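Minutes of the gripper meeting, Nondgate workshop
Jan 26, 2023
Present: Radek Zeman (chair), Dalibor Murín (minutes)

1. Minutes of the previous meeting were accepted without changes.

2. Comparison of grippers. Dalibor reported that the Oravec gripper has now completed 1225 cycles and the Fladby gripper 900. The Fladby gripper dropped the part three times, all of them in fast moves. Radek asked that both grippers are brought to the same number of cycles before we compare them in the report.

3. Wrist camera. We looked at the pictures which the camera takes while the arm is moving. The background is not usable for finding the part. Radek proposed a shorter exposure and one more lamp. Dalibor thinks that the arm should first slow down before the picture is taken.

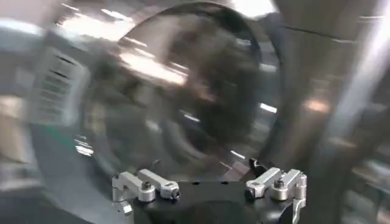 Wrist camera during fast motion. Gripper body and finger mounts are sharp, the background is blurred.

It was agreed to try the shorter exposure first, with the same speed of the arm. If the result is still poor, the slower move will be tested.

4. Controller. The Nestine controller stopped with error 308 on two occasions. Dalibor will write to the supplier and send them the log.

5. Other business. The key to the tool cupboard is to be returned to the hook after use.

The next meeting will be agreed by e-mail.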